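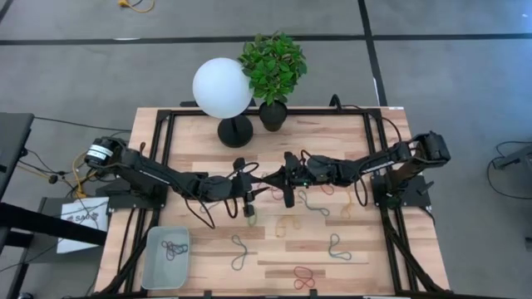 Storing stretchy bands and cords without tangles
Home and Workshop > Tidying and Storage
Replies: 8 | Views: 2,067

odette_d
Good evening to all. I have a small problem which became a large one. In November I took over the supply cupboard of our craft and exercise club in Retlow, and in it there was one plastic bin with every band inside. Thin ones, thick ones, loops, also pieces of cord. When you pull one, six others come with it.
I would like to sort them before the next open morning. My question is simple: do you sort by colour, by size or by how strong they are? And do you hang them or lay them in a box? I have one shelf of 68 cm and no possibility to drill the wall.
Thank you in advance, Odette Delaunay

retlow_chelsea
Hi Odette. By strength, always. Colour is only useful if all your bands come from the same maker. Ours came from three and the yellow ones were light in one set and medium in another. I wrote the strength on a paper tag and that was the end of it.

Danjuma O.
I must disagree a little with the above. People who come to the cupboard look for a colour, they do not read tags. If you sort by strength you will be alone in following the system. I sort by colour first and then I put the odd ones in a separate bag.
For untangling, please do not do it inside the bin. Put everything out on a table or a floor, as large as you have, and spread it until each piece can be followed with the eye from one end to the other.

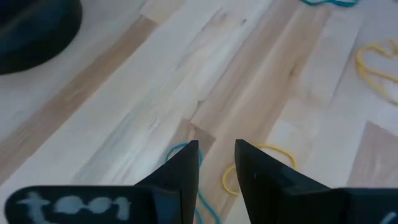

After this you take the pieces which are on top of the others, and only those. I have seen people pull from the bottom because they saw a nice colour there, and then the knot is tight and you need a needle to open it. With patience my lot took one afternoon and two pots of tea.

obi_fan
what about old ones? mine have gone sticky

Danjuma O.
Sticky ones go in the rubbish, I am sorry to say. They will stick to the good ones. Also any with small cracks when you stretch them between the thumbs.

halima.chukwu
I keep mine in flat Likis boxes, the low kind with a lid. A bag of 1,000 small office bands fits in one and the big loops fit in another if you fold them twice. I do not agree with hanging. A band that hangs on a hook for months gets a bend in it, and I also find it ugly!
A spoon of talcum powder in the box helps very much. Shake it, then take out what is too much.

retlow_chelsea
Halima, powder on the exercise ones? It gets on the clothes. For small office bands I say yes, for the others I would only wipe them with a cloth.

halima.chukwu
On dark trousers, yes, you are right. I was thinking of the office ones.

odette_d
Thank you all, this is more than I hoped. I began this afternoon with the larger bands, and I have laid them on a table as Danjuma advised.

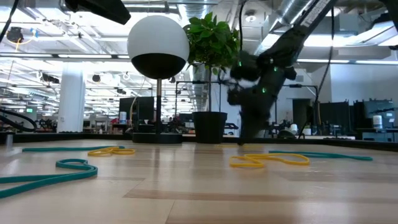
Teal and yellow bands on the table, one of the yellow ones still in a tangle.

I have decided for colour first, with a tag for the strength. I hope Chelsea and Danjuma can both forgive me. For the boxes, I asked the shop in Sestley and they have the low ones in 30 cm, so two will stand on my shelf side by side. The cords I will wind in a figure of eight and close with a strip of cloth.
One more question. How long should the cords be cut? Ours are in all possible lengths.

Danjuma O.
120 cm is good for most crafts. But please do not cut the long ones before you have asked the members, I made this mistake and I still hear about it.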